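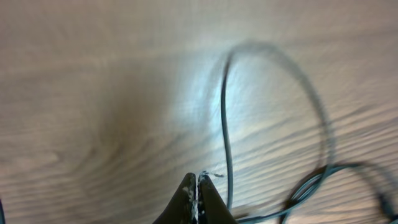

Cable pick stalls above the loop, planner reports "no valid grasp"

Support > Joltero > Perception and planning > Closed tickets
Overview Tickets Releases Downloads Sign in
Opened in May by the Endden bench team, Prorkcombe

Summary

Hello again, and thanks for being so patient with us on the last one. We have the Joltero stack running on the cable-tidying bench, and since the update it's been stopping short of the cable and going back to its home pose. The grey cable stands up in one tall loop with a smaller tangle down to the right, so there's plenty to grab. The arm gets itself nicely lined up with the gripper just left of the upright part of the loop, and then the planner gives up. No fault light, no collision warning, only the same line in the log over and over:

planner: no valid grasp (candidates 7, accepted 0)

What we tried first

Restarted the perception node, then the whole stack. No change.

Redid the hand-eye calibration with the usual board. The residual was fine and the arm touches the test point squarely, so I don't think we're pointing at the wrong bit of table.

Raised the planner timeout from 60 ms to 1000 ms. It took longer to say no, that's all.

Went back to the old grasp weights. Same behaviour, which rather let the planner off the hook and sent us looking further upstream.

First reply from Cheetham support

Lovely clear write-up, thank you. Could you turn on the mask overlay and send us the cable mask along with the wrist view? The seven candidates all being thrown out makes us suspect the mask is in pieces. Please also check whether the wood grain is being picked up as cable. Strong wavy grain has caught the thin-object filter out before, and yours is quite lively on the right-hand side.

Our answer

You were right to ask! The overlay shows two separate troubles. The upright part of the loop is sharp in the wrist view, but there's a bright bluish patch of glare right beside it, and the mask breaks along that stretch. The far side of the loop is much blurrier and the mask drops it altogether. Meanwhile several rows of grain have been labelled as cable, so the planner is being offered bits of tabletop and (quite sensibly) refusing them.

I also noticed white fluff in the seam between the fingertips, with a few wisps sticking out at the top towards the cable. The self-filter is meant to blank out the gripper, but its outline follows the clean fingers, so the wisps get through and show up in the mask as a tiny extra strand.

Fix

1. In the perception config, set glare_fill to on. It lets the tracer carry on across a washed-out gap if the cable direction agrees on both sides.

2. Set min_strand_px to 100. The grain pieces are mostly shorter than that and disappear. The wisps go as well.

3. Grow the gripper self-filter by one step at the tips.

4. Leave the planner settings alone, and put the timeout back to 60 ms if you changed it as we did.

5. Clean the fingertips before you run it again. A soft brush is plenty.

Result

After a restart the upright section came through as one unbroken strand and the planner accepted a grasp on it at the first try. We ran the same start pose through the afternoon and the error hasn't come back. The lower tangle is still a muddle where the strands cross, and I'll open a fresh ticket for that so this one doesn't grow another head.

Could the glare_fill setting be mentioned in the Joltero setup notes, please? We only found it because you told us the name, and I'm sure other benches have shiny patches too.

Cheetham support: Added to the notes for the next release. Closing this one, and do link the crossing-strands ticket back here when you open it.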